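## 3. Construction of the shared-workshop cell

### 3.1 Site and starting point

The cell was built in the Custerport workshop, a rented unit where members keep projects on shelving and share the larger tools. The bench space allotted to a single project there is small, and it has to be given up when another member needs it. That limit shaped most of the choices reported in this section. The cell had to be light enough for two people to lift, it had to pass through an ordinary door, and it had to keep its alignment after being moved.

An earlier version, made by Pádraig Tully in his garage, used a single arm clamped to the edge of a desk. It could pick up a sheet of paper but could not hold a folder still while doing so. The folder slid, and after a few attempts the sheet was creased. The present build keeps the same filing task and adds a second arm. We refer to the cell as Skilodik, the name it was given in the workshop's booking sheet.

### 3.2 Frame and work surface

The frame is aluminium extrusion, cut on the workshop's chop saw and joined with corner brackets. Both arms are bolted to one black rail along the near edge of the table. We first tried a separate mount for each arm, and the distance between the two bases changed slightly every time the cell was carried. With a shared rail the bases move together, and the calibration described in Section 4 only has to be checked after a move and does not have to be done afresh.

Pale panels close the back and the two sides. The side panels slant inward, which stiffens the frame and keeps passing people out of the cameras' background. The tabletop is a light mint green. White paper on a white surface had been hard to separate in the garage version, and a darker top showed every scuff from the gripper fingers. The green was a compromise, chosen from offcuts, and we make no claim that it is the best colour for the purpose.

### 3.3 Arms, grippers and cabling

The two arms stand on opposite sides of the table and reach in towards its centre, where their working areas overlap. The left arm handles loose sheets and the right arm steadies the folder. Each has a black gripper. Figure 1 gives the arrangement, with an open ring binder and a loose sheet between the arms.
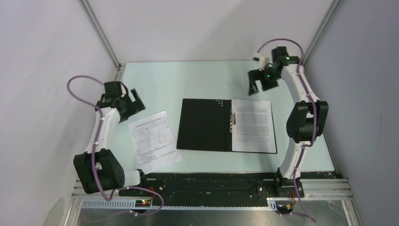
**Figure 1.** The two-arm cell with an open ring binder and a loose printed sheet on the tabletop. The purple cables run down the arms and are held with white ties.

Cabling took longer than any other part of the build. A cable tied tightly along the whole arm pulled at the gripper connector when the wrist turned, and a cable left free caught on the elbow. The answer was to leave a wide loop near each gripper and tie the rest down along the links. The length of the loop was found by trial – too short and it tightened at full reach, too long and it dropped into the view of the camera. We also replaced the ties after the first set of trials, having pulled them too tight to let the cable slide.

Small circuit boards sit at the foot of the arms, where they can be reached without taking anything apart. This leaves them exposed, and a cover would be sensible in a workshop where metal is cut. None had been made at the time of writing.

### 3.4 The filing task

The task is to take one loose sheet from the table and place it in an open binder. People do this without thought, and it is awkward for a pair of grippers. A sheet lying flat offers no edge to grasp. The left arm therefore has to press lightly near a corner, draw the paper back until it bows, and close its fingers on the raised part. The binder lies flat but shifts if the sheet catches on it.

Sheets were laid down by hand at varying angles. We used ordinary office printouts from the workshop's scrap tray, some with tables and some with running text, so that the appearance of the page would not stay the same from one attempt to the next. Punched and unpunched sheets were both used. Threading the holes on to the rings was left out of this study, and a sheet was counted as filed when it came to rest inside the cover.

### 3.5 Build sessions and faults

The cell was assembled over 6 sessions. It was then run for 100 trial attempts before any data were kept, and the faults found in that period are the ones that led to the changes above. After it, 1,063 attempts were recorded.

Two faults remained. The first was a slow loosening of the bolts on the shared rail, noticed in September, when the left arm began to land short of the paper. Thread-locking compound and a check before each session dealt with it. The second was lighting. The workshop has a roof window, and on bright afternoons the paper washed out completely in the camera view. Hanging a bed sheet over the window helped, though the other members disliked it, and later sessions were held in the evening.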